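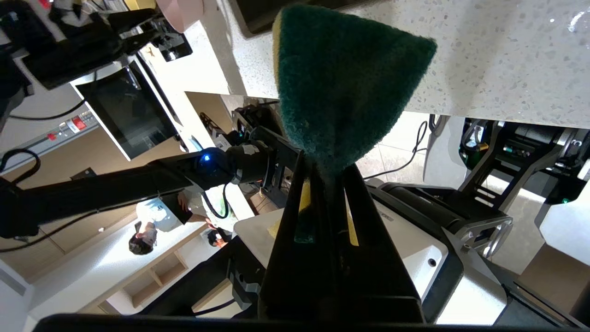
Figure 1. Green sponge with yellow foam layer, held in gripper.

4. Setting up a membership election

This section covers the steps an election administrator follows to open, run and close a ballot for new or honorary members in Prokbridge. Nominations must already be loaded (see section 3). Administrators moving from Morin should first complete the import in section 2.

4.1 Create the ballot

1. Sign in with an administrator account and select Elections > New ballot.
2. Enter a title. The title appears on every voter's ballot and can't be changed after step 9.
3. Select the ballot class: Regular, Honorary or Emeritus. The class sets which nominees appear in the next screen.
4. Select the nominees. Nominees with an incomplete file are shown in gray and can't be selected.
5. Under Electorate, choose a saved voter list or upload a new one in CSV format. Each row needs a member ID, an email address and a standing code.

Note: Members with standing code L (lapsed) are skipped during upload. They are listed in the upload report – check it before going on.

4.2 Set the voting rules

6. Enter the approval threshold as a percentage of votes cast. The default is 56. Abstentions are left out of the calculation unless Count abstentions is checked.
7. Enter the quorum as a percentage of the electorate. The default is 39.
8. Set the opening and closing times. All times are stored in the time zone of the host organization, not the voter's. A ballot set to close at 5:00 p.m. closes at that time for everyone on the list.
9. Select Lock ballot.

Caution: Locking can't be undone. If a nominee withdraws after this point, mark the entry Withdrawn in the nominee record. Don't delete the record. Deleting it voids all votes already cast on the ballot.
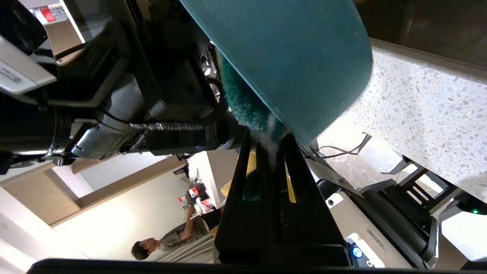 Figure 2. Gripper against dark-green fibrous material, with white fibers.

4.3 Send notices

10. Open the Notices tab and select a template. The Skatum template set is installed by default; Fokport templates are a separate download.
11. Send a test notice to your own address and open the ballot link from it. The page should read "Preview – no vote recorded."
12. Select Send to electorate. Lists with over 100 addresses are sent in batches, and the status column shows Queued until a batch is released.

Note: Ballot links are single-use. To replace a lost link, open the voter's row and select Reissue. The old link stops working at once.

4.4 Close and certify

13. After the closing time, select Tally. Results are visible only to administrators until they are certified.
14. Download the tally report and have a second administrator enter the certification code shown on its first page.
15. Select Certify. Elected nominees move to the Members-Elect list, and their letters can be printed from there.

Unsigned vote records are kept for 90 days after certification, then erased. The tally report is kept with the ballot.

Questions about this section go to Siham Ashour, documentation.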